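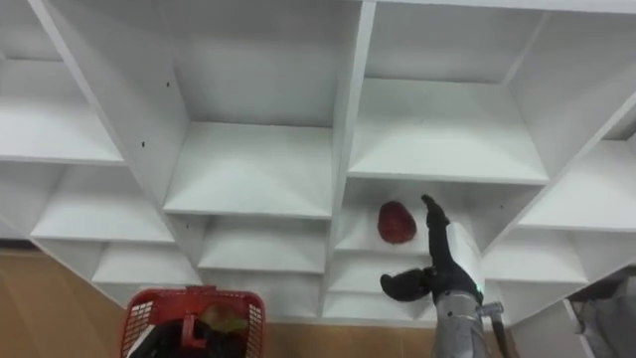
The Tander hand is a five-finger gripper for humanoid robots and for single arms. We sell it as article 1414, left or right, with the wrist adapter and one cable set. Customers usually ask first about small openings, and for this reason we compare hands on an open cube shelf and not on a flat table. A cube has walls on both sides, so the hand must come in straight and keep the free fingers out of the way. With one finger straight up and the thumb bent out to the side, as the black hand is at the cube with the red piece, the width at the thumb is the number you should check against your own shelf. Please measure the opening of your shelf before you order, not the outside of the boards.

What is in the box
Hand, left or right
Wrist adapter with screws
Power and data cable, 2 m
Black glove cover, one piece
Printed sheet with finger numbers and joint limits

Choosing between Tander and Kudby

We keep two hands in our program. The Kudby is a simple gripper with two parallel jaws. It is lighter, it is easier to program, and for boxes and cans it is the better choice. It also costs less to repair. The Tander is made for things with no flat side, such as fruit, soft pouches and handles. If your parts all have the same shape, please take the Kudby and save the money. If you pick mixed goods from shelves, the fingers will help you, but you must plan more time for the first setup. About 5 hours is normal for the first hand, and the second goes faster.

A round fruit and a long one like a pear need different grasps. The controller can store both, and you call them by name from your own program.

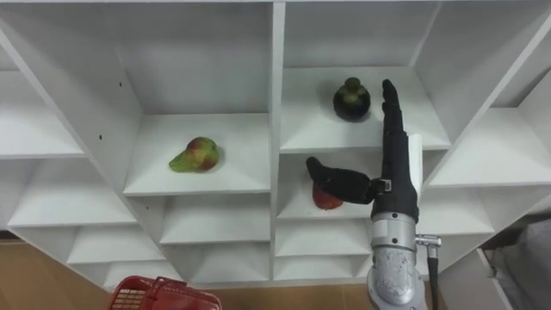

One customer in Vallejo wrote to us that the thumb was the difficult part for them, because the factory setting opens it too wide for a narrow compartment. They now limit the thumb in the controller and close it in two steps. We agree with this, and the limit is described on the printed sheet. After you change it, run the finger test again with no object in the hand.

Controller

The Flidthorpe controller, article 2384, drives one hand or a pair. It does not move the arm. Your arm keeps its own controller, and the two speak over the network cable. Older Flidthorpe units need new firmware before they accept the Tander, and we do this without charge if you send the unit to us in November or later. 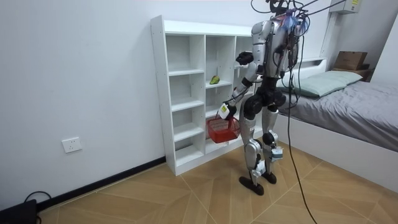

Does the second hand need its own controller if it only holds a basket, asked a reader below the earlier version of this page. No, one controller is enough for both hands. You set the holding hand to constant grip, and the picking hand stays free for your program. Leave enough slack in the cables when the robot stands at the shelf, and check it also with the arm in its lowest position.

Spare finger tips and glove covers can be ordered separately. Please write the side of the hand, left or right, in your order.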